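Home | News | Rules | Clubs | Contact

Wevitton Racquet League Adopts New Rule on Replacement Balls

June 5, 2018
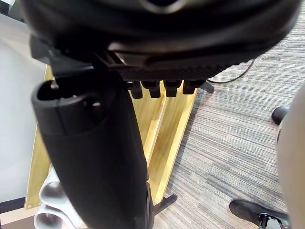 Gunhild Briem

The Wevitton Racquet League has adopted a revised rule on the replacement of balls during sanctioned pickleball matches. The change applies to all league play beginning in September and covers both indoor and outdoor divisions.

Under the current rule, a player who believes a ball is cracked or out of round may ask for a new one only after the rally has ended, and the opposing side must agree. Where the sides disagree, the match is paused until a league official can be found. Clubs have reported long delays on evenings when a single official is responsible for every court in the building.

The revised rule removes the need for agreement. Either side may call for a replacement between rallies, and the ball in question is set aside for inspection at the end of the game. Each side is limited to two such requests per game. A request made after the limit has been reached will be treated as a delay of play, and the official may issue a warning. The result of a completed rally stands in every case, including when the ball is later found to be cracked.

The proposal was submitted last season by the Vainio club, which hosts the league's winter doubles program. It was circulated to member clubs for comment, and 70 written responses were received. Most supported the change in principle. Several asked for a clear statement on who supplies the replacement balls, and the final text places that duty on the host club. A host club must have at least six unused balls of the approved type available at the start of each session.

Valtteri Salminen, rules coordinator for the league, said the revision was written to keep matches moving and to spare players an argument over equipment.

"Players should be able to ask for a sound ball without needing permission from across the net," Salminen said. "We also heard from clubs that were worried about the request being used to break an opponent's rhythm. The limit answers that concern, and officials will have the authority to act on it."

The league considered a separate proposal from the Ondamik club that would have allowed players to bring their own balls to matches. That proposal was not adopted. Balls used in league play must continue to be of one model and one color within a session, as selected by the host club from the approved list.

Tournament play is governed by separate regulations and is not affected. The Kitness Open will be held under its existing rules, and players who have already entered do not need to take any action. The league currently has 126 registered teams, all of which will receive the full text of the revised rule with their fall registration materials.

Officials will be briefed on the new procedure before the season opens. Clubs that wish to use the rule in informal summer play may do so, although results from those sessions will not count toward league standings.

Questions about the wording of the rule should be sent in writing to the rules coordinator through a club secretary. Individual players are asked not to contact match officials directly.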